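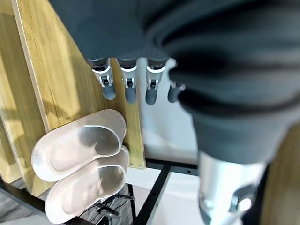 Let the Robotics Club Fold Laundry

The robotics club at Gustby has spent most of this year on clothes. Members teach a robot hand to pick up a garment and hold it by the fabric. Some parents have asked when the club will go back to competitions. I think it should stay where it is for another year.

I coached the competition team for three seasons. We built machines that pushed blocks across a mat, and we got good at it. By spring the students knew the mat by heart, and most of the work was shaving off seconds. The blocks never changed shape.

A sweater changes shape every time you touch it. Elli Nurmi, who is in tenth grade, keeps the log of grasp attempts, and it now has 1351 entries. She marked 859 of them as failures and wrote a short note on each. I have read a good part of that log. It is better lab writing than anything my teams turned in.

The complaint I take seriously is about trophies. Colleges understand a trophy, and a log of dropped sweaters is harder to explain on an application. Onni Eskola made that point at the Sunday meeting and he was right to. But a student can describe a problem she worked on for months, and teachers can write letters about it.

The school votes on club budgets in August. I would fund this one again, and buy them more clothes.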